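4.2 Comparing the two pad sets on the hand-held grippers

Section 4.1 dealt with the tracking of the marker cubes. This one is on the pads and the wrist view, so the same recordings but different columns of the log. Two pad sets were compared, referred to from here on as Temix (fine pattern, softer) and Drestex (coarser, stiffer, the one we started with in the pilot). Shells, cameras and cabling were kept the same throughout. Only pads swapped.

Tasks were short. Pick up a canister, put it down on the mat, pick it up again with the other hand. Move a cup past the vase without touching the flowers. Turn a book round. Operators got six practice goes per pad set and then the timed ones. In total 458 timed attempts went into the analysis, after removing those where the recorder had dropped one of the streams -- these were removed whole, we did not try to patch them.

All the attempts were done at a table in the office, with the brick wall behind. We had planned a plain backdrop and gave it up. The wall has strong horizontal lines and the fisheye bends them, which makes it a decent check on the lens calibration, and the ceiling lights give the exposure control something to struggle with. Figure 3a gives the view from one of the wrist cameras, jaw at the centre and the room beyond it.

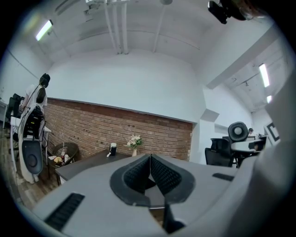 Ogundipe site, June

The jaw pad is always in the same place in this view, so a fixed mask can be drawn over it once per gripper and reused. We drew ours by hand. Masking the shell as well made no difference to the slip detector and cost time, so it was left unmasked in the final runs. Readers who want to use a learned mask should see the appendix, but for our purposes it would of been overkill.

Slip was scored from the wrist stream, not from the head stream. Reason: the head camera loses sight of the contact whenever an operator leans in. Cosimo Pagano scored all attempts, Su-chen Lau scored a subset again without seeing the first scores. Where the two disagreed the attempt was looked at a third time by both together. Most disagreements were over very small slips at release, where it's hard to say if the object moved in the pads or the pads moved on the fingers. We kept those as "no slip" for both sets. Stricter scoring would raise both numbers and leave the order unchanged.

Results, briefly. Temix pads slipped less on the smooth round objects. On the book no clear difference, spine grips and edge grips both. On the cup it depended on the operator more than on the pad -- one person squeezed hard with everything, and for that person the pad hardly mattered. Time per attempt was slightly longer with Temix, which we put down to the softer pads giving less of a definite stop at closing. Operators said as much in the notes. Nobody asked for the Drestex set back, though one did say it felt "more honest".

The head view is used for the timing and for deciding which hand is active. Figure 3b has both grippers over the near edge of the table, a marker cube below each body.
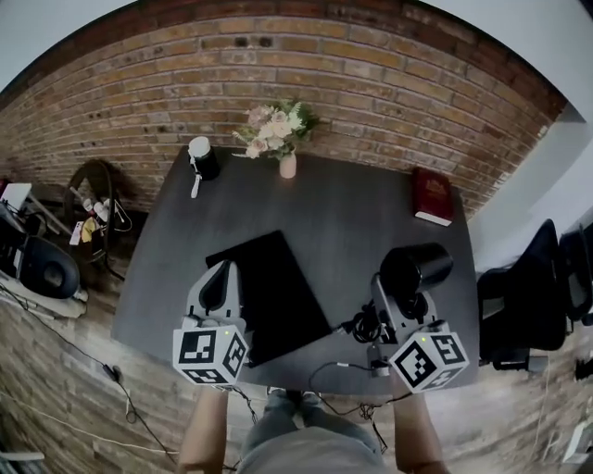 Section 4.2 -- reading time 6 min

Two-handed work brought out a problem that did not show up in the single-hand pilot. With both grippers low over the table, the cubes come close to the table edge in the head image and each other, and a cube can be hidden for a short time by the other gripper or by whatever is being held. Tracking was lost for more than 500 ms in 17 attempts. All were two-handed. The pad set had no bearing on this as far as we can tell; the losses were spread over both. We did not drop these attempts from the slip figures becuase slip does not need the cubes, but they are left out of the timing comparison.

Cable placement matters too. A hanging cable that swings in front of a cube face can break detection on that face. Tying it back to the forearm helps, at the cost of some wrist movement. Half the operators prefered it tied, half not. We let them choose, which in hindsight adds a variable we could have done without.

Controller settings: unchanged from the Wastavau release used in 4.1, default gains, no filtering on the finger width signal. We tried light smoothing on the width signal offline. It cleaned up the plots and shifted the closing time later, so not used.

For the pad masks in Section 5 we needed views in which both inner faces could be told apart, left from right. Figure 3c is one such view. The pads meet at the top with the gap opening out towards the bottom, and the surface pattern can be made out on both sides. Blur here is the limiting factor, more than resolution. Fast approaches smear the pattern and the wear estimate then reads low, so we only took wear readings from slow stretches of each recording. 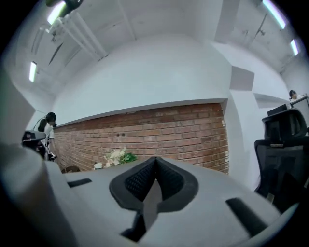 Figure 3c. Wrist view with both textured pads visible.

Wear itself was small over the period and we make no claim on it. The Temix set picked up some dust in the pattern and was wiped between operators. The Drestex set was wiped on the same schedule to keep things even, though it did not look as if it needed it. A longer trial is needed before saying anything on how long either would last in daily use.

Limits of the comparison. One site, one table, one pair of gripper bodies. Objects were all light. Pad order was alternated between operators but not within, so tiredness may be mixed in with the second set for each person. We checked the first and last few attempts in each block and saw no drift worth reporting, but the check is a weak one.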